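Wrist camera pose jumps when the planner switches targets (Lusto 2)

Posted by rotich_cell, February 2023

We run Lusto 2 for shelf-to-table transfer of snack cans. Grasp poses come from the wrist camera, coarse poses from the head camera. When the planner moves to a new target, the wrist estimate jumps by 11 mm, then settles.

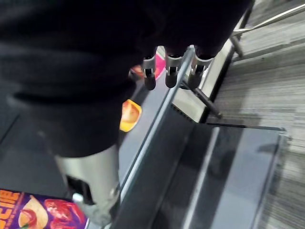
Exposure is fixed at 2000 microseconds. Hand-eye calibration was redone twice with the same result. The jump shows up only while the arm is moving. 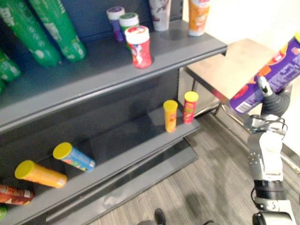

Right hand with the purple can, head camera view.

Is this a filter problem or a timing problem?

Sheena Shearer

Timing. Lusto stamps wrist frames on arrival, so the transform lookup uses a joint state that is too new. Set the stamp source to "sensor" and replay a bag.

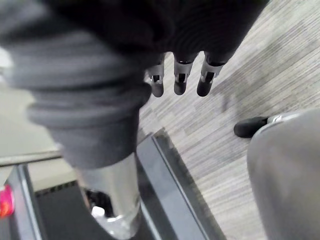 Mask the arm before you fit anything, too. The default self-filter uses the bare link meshes. A gray ribbed sleeve with bunched folds falls outside them, and its points end up in the cloud as an obstacle. Pad the forearm mesh or draw a static image mask.

flerkelbridge_dev

Had the same on the Berport build. Try restarting the driver.

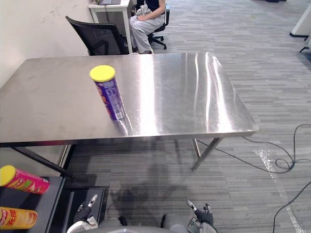 If that does nothing, raise the transform buffer to 1680 ms. Default is too short for replay.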